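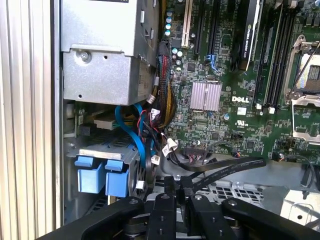

4. 資料と処理手順

4.1 対象作品

本研究が扱うのは、架空の都市を舞台とする連続テレビドラマ2作品、『Filetberg』と『Joshi』である。前者は山間の国境都市、後者は港湾都市を舞台とし、いずれも物語上の都市と撮影地が一致しない。両作品とも一話完結の筋と全編を通じた筋を併用しており、同じ広場、同じ階段、同じ駅前が回をまたいで繰り返し現れる。代替撮影地の研究では、単発の映画を対象として撮影地と設定地の対応を記述する方法が主流であったが、連続ドラマでは同一の撮影地が複数の設定地を兼ねる場合があり、対応関係は一対一にならない。第2節で述べた「兼用」の概念は、この点を扱うために導入したものである。

対象は放送版の全66話とした。再編集版、海外配信版および総集編は含めない。海外配信版では冒頭のあらすじ部分が差し替えられている回があり、放送版と混在させると場面の出現回数に偏りが生じる。放送版のうち前後編を連結して一回で放送したものについては、制作側の話数表記に従い、それぞれを独立した一話として数えた。

4.2 場面の単位

分析の単位は「場面」とし、設定上の場所と時間が連続する一続きのショット群と定義した。回想、夢、劇中劇は、それを挟む前後の場面とは別の場面として扱う。電話での会話を交互に映す編集では、ショットが切り替わるたびに場所が移るため、上の定義を厳密に適用すると一場面が数ショットに細分される。そこで、交互編集によって示される会話は全体を一つの場面とみなし、主となる場所を一つ、従となる場所を一つ付与した。主従の判定は、会話開始時に先に示された側を主とする規則による。

この規則は単純であるが、『Joshi』の後半では会話の途中から映像が始まる例が多く、先に示された側が必ずしも物語上の焦点にならない。主従を焦点人物に基づいて定める案も検討した。しかし焦点人物の判定は作業者間の一致度が低く、採用を見送った。第5節の集計では主となる場所のみを用い、従となる場所は5.4項で別に扱う。

車内の場面は、窓外の景観が識別できるか否かによって二分した。識別できるものは走行地点を撮影地とし、識別できないものは「車内・不明」とした。後者にはスタジオ内での合成と推定されるものが含まれるが、映像のみから合成か実走かを確定することはできないため、撮影方法に関する下位区分は設けていない。

4.3 ショット境界の検出と統合

ショット境界の一次検出にはRoleckを使用した。Roleckは隣接フレーム間の色分布の差と輪郭の変化量を併用する検出系であり、閾値は作品ごとに設定できる。『Filetberg』は夜間の屋外場面が多く、既定値のままでは暗部のショット境界に見落としが集中した。このため色分布の差に対する閾値を下げ、代わりに最短ショット長の制約を設けて過検出を抑えた。『Joshi』については既定値を用いた。

解析機の構成は全工程を通じて変更していない。機種はDell製のタワー型ワークステーションである。映像の復号とショット境界の検出を同一の計算機上で行い、中間ファイルは工程ごとに保存した。

図3 Dell製のタワー型ワークステーション(筐体を開いた状態)

検出されたショットを場面に統合する作業は手作業で行った。自動統合も試みたが、兼用の撮影地では背景の類似度が高く、設定上は別の都市に属する二つの場面が一つにまとめられる誤りが頻発した。これは本研究の目的に照らして最も避けるべき種類の誤りである。背景の類似度は統合の根拠とせず、4.4項の兼用判定においてのみ参照した。

統合の結果、2198場面を得た。場面の長さの分布は両作品とも右に裾を引く形を示し、冒頭の導入場面と終盤の対決場面に長いものが偏る。数秒に満たない場面の大半は、都市の全景を示す挿入ショットである。挿入ショットは物語上の出来事を含まないが、設定地を視聴者に提示する機能を担うため、除外せずに残した。全景の挿入ショットには同一の素材が繰り返し用いられている場合があり、この反復については6.2項で論じる。

4.4 注釈の付与

注釈にはMaviaの記述形式を採用した。各場面について、設定地、撮影地、屋内外の別、時間帯、画面内文字の有無、兼用の有無の6項目を記入する。Maviaの標準語彙には撮影地と設定地の不一致を表す項目がないため、拡張欄を用いて「代替」「兼用」「合成」の3値を追加した。複数の値に該当する場合は併記を認める。

屋内外の別は画面の印象によらず、カメラの位置によって定めた。窓越しに室内から街路を捉えたショットのみで構成される場面は屋内とする。回廊、駅舎のホーム、屋根のある市場は判定が分かれやすい。これらについては、側面の二方以上が開放されているものを屋外とする規則を置いた。この基準により屋外と判定された場面は1069であった。以下、5.1項から5.3項までの分析は屋外場面に限って行う。

撮影地の同定には、エンドクレジットの協力表示、放送局の番組資料、および自治体の撮影支援窓口が公開している一覧を用いた。資料間に食い違いがある場合は、映像内の地形と建物の配置を地図と照合して決定した。協力表示は回単位で記載されるため、その回のどの場面に対応するかは表示だけからは分からない。建物の改修や解体によって現況と一致しない地点では、撮影時期に近い航空写真を参照した。

同定に至らなかった屋外場面は89である。内訳の大部分は林道と海岸であり、地形上の手掛かりに乏しい。これらには撮影地の欄に「不明」を記入し、設定地に関する集計には含め、撮影地に関する集計からは除いた。したがって、表4と表5では母数が異なる。

資料の収集は2019年12月17日に締め切った。それ以後に公開された撮影地情報は反映していない。締め切り後に『Filetberg』の一部の回について新たな協力表示の一覧が公表されたことは把握しているが、既存の注釈との差分を一部の回にのみ適用すると基準が不揃いになるため、本稿では扱わない。

4.5 画面内文字の扱い

代替撮影地の判別において、看板、道路標識、車両番号標などの画面内文字は大きな手掛かりとなる。同時に、これらは美術部門が最も頻繁に差し替える要素でもある。『Filetberg』では架空の言語による標識が全編で用いられ、字体は直線的な書体に統一されている。『Joshi』では実在の文字体系が使われており、撮影地に元からある看板と小道具としての看板とが混在する。

本研究では、画面内文字を撮影地同定の単独の根拠としないこととした。文字が同定の契機となった場合でも、地形または建物による裏付けを求め、裏付けが得られなければ不明とした。反対に、設定地の同定では画面内文字を優先する。台詞と標識が矛盾する場合は標識に従った。脚本の改稿によって台詞中の地名だけが変わり、標識が改稿前のまま残されたと推測される回もあるが、制作過程の復元は本稿の範囲外である。

文字の有無は、静止させた画面で少なくとも一語が判読できるかどうかによって判定した。判読できないが文字列であることが明らかなものは「有(判読不能)」とした。夜間場面では電飾看板の白飛びにより判読不能の比率が高く、昼間場面との直接の比較には注意を要する。

4.6 作業者間の一致

注釈は2名の作業者が独立に行い、不一致の項目は協議により確定した。事前の訓練には対象外の作品を用い、対象作品の映像は訓練に使用していない。一致度は項目ごとに算出し、結果を付録Bに示した。

屋内外の別と画面内文字の有無については高い一致が得られた。最も一致度が低かったのは兼用の有無である。不一致の約半数は、同じ広場の異なる一角を同一撮影地とみなすか否かに由来する。協議では、両地点を一つのショットに収めた映像が対象作品内に存在する場合に限り同一とみなすことにした。この規則の下では兼用の件数が少なめに見積もられる。広場を横断する長い移動ショットを多用する『Joshi』では影響が小さいが、短い固定ショットを中心とする『Filetberg』では過小評価が生じうる。両作品の兼用件数を比較する際には、この非対称性を考慮する必要がある。

時間帯の項目では、薄明の場面に不一致が集中した。朝と夕の区別は台詞または前後の場面に依存するため、映像のみで判定できないものは「薄明」として一括した。時間帯別の集計を示す表6では、薄明を独立の列に置いている。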